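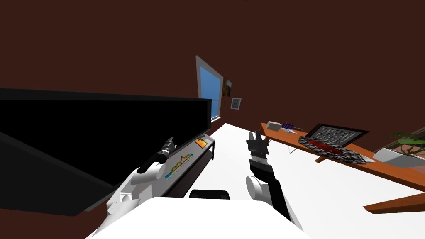 Vevotton에서 Urnitz 가는 배 매일 있는 거 아니었어요? 작년엔 그냥 터미널 가서 바로 탔는데.

배타는쪽지 | 2024년 6월 20일

매일 아니에요. 작년이랑 시간표 바뀜. 이거 물어보는 분이 많아서 그냥 타래로 정리합니다. 급하게 쓰는 거라 두서없음

일단 다니는 회사가 두 군데. Mak이랑 Pronivitz. Mak은 큰 카페리고 Pronivitz는 좀 작은 고속선. 같은 항구에서 나가는데 부두가 달라요. 이거 진짜 중요. 뒤에 다시 씀

소요시간은 Mak이 다섯 시간, Pronivitz가 네 시간. 근데 고속선은 파도 좀 있으면 속도를 못 내서 도착이 늦어져요. 저 지난번에 탔을 때는 거의 똑같이 걸렸음. 한 시간 벌겠다고 표값 더 낸 거 아까웠다

운항은 Mak이 주 세 번. 전부 아침 출발. Pronivitz는 주 네 번인데 오후 출발이 섞여 있고 요일이 달마다 달라져요. 그러니까 블로그에 있는 시간표 캡쳐 믿지 마시고 회사 홈페이지에서 날짜 찍어서 보세요. 저도 캡쳐 믿었다가 Vevotton에서 하룻밤 더 잤음 ㅠ

8월은 또 별도. 성수기 시간표가 따로 나오는데 아직 Pronivitz 쪽은 안 올라왔어요. Mak은 올라와 있고 증편 있음. 8월에 차 갖고 가실 분은 지금 예약하는 게 맞아요. 사람만 타는 건 좀 여유 있는데 차량칸이 먼저 찹니다

가격. 시즌마다 달라서 딱 얼마라고는 못하겠고, 제가 본 날짜 기준으로 두 회사 성인 편도 차이가 16유로. 고속선이 더 비쌈. 둘이 왕복이면 이게 꽤 되죠. 그 돈이면 섬에서 밥 한끼

참고로 왕복 할인은 같은 회사로 끊어야 적용. 갈 때 Mak 올 때 Pronivitz 이런 식이면 각각 편도 정가예요. 근데 일정 맞추다 보면 결국 그렇게 되더라구요
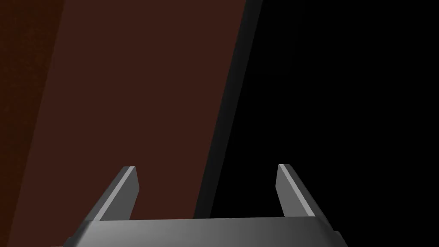 회색 그리퍼, 손가락 두 개

부두 얘기. Mak은 터미널 건물 나와서 바로 앞. 문제는 Pronivitz. 방파제 쪽으로 한참 걸어가야 돼요. 표지판 있긴 한데 작고, 공사 가림막에 반쯤 가려져 있었음. 캐리어 끌고 뛰는 사람 매번 봅니다. 저도 그중 하나였고

체크인 마감도 회사마다 다른데 차 있으면 훨씬 일찍 닫아요. 예약 확인 메일 맨 밑에 조그맣게 써 있음. 메일 제목만 보고 넘기지 마세요 제발

모바일 표 되냐고 물어보신 분. Mak은 됨. QR 보여주면 끝. Pronivitz는 창구에서 종이로 바꿔야 했어요, 제가 탄 날은. 창구가 방파제 쪽이 아니고 터미널 안에 있습니다. 그러니까 터미널 들렀다가 다시 방파제로. 동선이 왜 이런지 모르겠어요

좌석. Mak은 기본이 자유석이고 갑판 의자도 그냥 앉으면 됨. 그늘 쪽은 금방 없어져요. 안쪽 라운지는 에어컨이 세서 긴팔 필수. 진짜 추움. 여름에 배에서 감기걸린 사람 여기 있음

Pronivitz는 지정석. 예약할 때 자리 고르는 화면 나오는데 앞줄이 제일 흔들려요. 멀미 있으면 뒤쪽 가운데로 하세요. 창가 욕심내지 말고... 어차피 창문에 소금기 때문에 잘 안보임

멀미약은 타기 전에. 배에서 파는 건 못 봤어요. 터미널 약국은 점심때 문 닫습니다. 오후 배 타실 분들은 미리 사두셔야

먹을 거는 Mak이 나아요. 샌드위치, 따뜻한 파스타 한 종류, 커피. 맛은 그냥 그렇고 줄이 길다. 출항하자마자 다들 몰려가니까 좀 있다 가세요. Pronivitz는 자판기랑 음료 파는 작은 매대가 전부였고 카드가 안 될 때가 있어서 동전 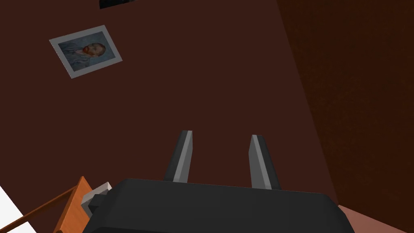 좀 챙겨가시구요. 짐은 Mak 기준으로 차량 갑판 옆에 선반이 있어서 거기 두고 올라가면 되는데, 한번 올라가면 운항 중엔 못 내려가요. 약이나 충전기, 겉옷은 꼭 따로 빼서 들고 올라가세요

자전거는 두 회사 다 실어주는데 Mak만 온라인으로 추가 가능. Pronivitz는 전화로만 받는다고 함. 이건 제가 직접 해본 건 아니고 창구에서 들은 얘기라 확인 필요

강아지도 많이들 물어보시는데 Mak은 갑판이랑 지정 구역 동반 가능, 입마개 챙기라고 안내문에 있었어요. 고속선은 이동장 들어가는 크기만. 대형견이면 선택지가 하나인 셈

Urnitz 도착해서. 항구에서 시내까지 버스 있는데 배 시간에 딱 맞춰 있진 않아요. 배가 늦게 들어와도 버스는 안 기다립니다. 택시는 줄이 있고 숙소에 픽업되는지 먼저 물어보는게 제일 편함

아 그리고 결항. 바람 불면 고속선이 먼저 취소돼요. 문자가 오긴 오는데 예약할 때 국가번호 안 넣으면 안 옴. 저 이걸로 한번 당함 ㅋㅋ 취소되면 환불이나 다음 배 중에 고르는데 다음 배 자리가 보장되는 건 아니라서, 돌아오는 비행기랑 같은 날로 붙이는 건 말리고 싶네요

그래서 뭐 타냐. 차 있거나 애들 데리고 가면 Mak. 혼자고 오후에 출발해야 하면 Pronivitz. 저는 다음에도 Mak 탈 듯. 갑판에서 바람 쐬는게 좋아서

빠진 거 있으면 답글 주세요. 8월 고속선 시간표 뜨면 이 밑에 이어서 달게요

댓글

방파제 쪽 표지판 저도 못 찾았어요 ㅠㅠ 이거 미리 봤으면 안 뛰었을텐데

Mak 라운지 추운 거 인정. 담요 들고 탄 분들이 승자

혹시 야간 배는 없나요? 예전에 있었다고 들어서요
└ 지금 시간표엔 없어요. 제가 본 데까지는

자전거 전화로 예약해봤는데 영어 됩니다. 오래 기다리긴 함

문의는 프로필 쪽지로 | © 배타는쪽지 | 맨 위로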